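Gill Health Checks: Frequently Asked Questions

What is a gill health check?
It is a routine inspection of a small number of fish from each pen. The gills are scored by eye for pale patches, excess mucus and damage, and swabs are sent to the laboratory when a score calls for it.

How often should I book one?
Every two weeks from June to October. Once a month is enough for the rest of the year unless the site has had amoebic gill disease before.

Which sites are covered?
All sea sites served from our Trullow and Zirnirwood offices. Freshwater hatcheries have a separate program and should contact Zirnirwood directly.

How many fish do you need?
We sample 22 fish per pen. Please crowd the pen gently and have the anesthetic bath ready before we arrive.

Should the fish be fasted?
No. Withhold feed on the morning of the visit only.

What does it cost?
A standard visit is $1,196, including travel and the written report. Laboratory tests are billed separately.

Can my own staff do the scoring?
Yes, if they have completed the Dostetti scoring course. Staff should score the same pens each time where possible, so that results can be compared from one visit to the next.

How do I read the score?
Each gill surface is given a score from 0 to 5. The report shows the average for the pen and the highest single score. An average of 2 or more means you should call us to discuss treatment.
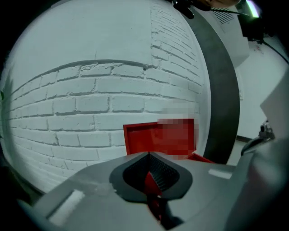 Page 2

Which treatments are available?
Freshwater baths and hydrogen peroxide baths. Peroxide is not advised in warm water or for fish with badly damaged gills. Your veterinarian makes the final decision.

When will I get my results?
Gill scores are emailed the same day. Swabs go to the Sachdeva laboratory, which does not receive samples on Sunday.

Do I need to report a positive result?
Rules differ by region. Check with your local fish health authority, and keep the report with your site records.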